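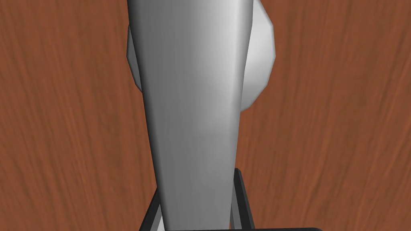
A July visit to the Lerell robot learning rooms in Canden

I had wanted to see the Lerell workshop ever since a friend came back from one of its open afternoons with a tote bag and far too many opinions. So in July I finally booked a place, took the slow bus out from Hollenstein (lovely ride, bring water), and turned up at the gate with 12 other visitors and a bag of plums I had bought on the way and did not know what to do with.

We were let in at 2 and given coffee, which was good, and a short talk, which was less short than promised. The project is called Zivovel, and its whole business is gathering examples for a system that is supposed to learn how to handle things with a two-fingered gripper. I had pictured a hall full of arms swinging around. Well, there is one arm, in a glassed-in bay at the back, but most of the work that afternoon was going on at ordinary desks, in simulation, with people steering a rendered gripper over a rendered table.

And it is a very handsome table! Reddish-brown wood with dark streaks running through it, much nicer than the one I eat my breakfast on. The objects are plainer. The view I liked best was the close one, looking past the two black fingers at a long tapered white shape between them, with a rounded white thing lying behind it on the wood. You can see the flat facets along the edges of both if you look for them. I asked whether smoother models would help and was told they had other things to spend their computing time on, with a laugh that suggested this was an old argument in the house.

Each example is one attempt at a task, from the first move to the last, with the camera views and the operator's commands saved together. The target for the batch we saw was 900, and the board by the door stood at 509 when we came in. Attempts that go wrong are kept too, in their own folder with a short note on what happened, and a second person checks the notes before anything is passed on for training. I found this part more interesting than I expected, and held up the group with questions about it for longer than was polite.

Then we got to try it ourselves. The controller is light, and the trouble is all in judging depth. I came in too high on my first go, then too far to the left, and on the third I closed the fingers on nothing at all and felt oddly proud of how neatly I had done it. The woman next to me, who said she had never played a video game in her life, had the hang of it in minutes. Our practice runs were not added to the batch, and I think that was wise.

A few notes if you are going. The desks are up a flight of stairs, but there is an elevator behind the coat racks, so do ask. The rooms are kept cool, and I was glad of my cardigan even in that heat. Sit near the front for the talk, as the fans are noisy. The last bus back to Hollenstein leaves earlier than you would like, and the stop is on the far side of the road, by the garden center. I left the plums in the coffee room.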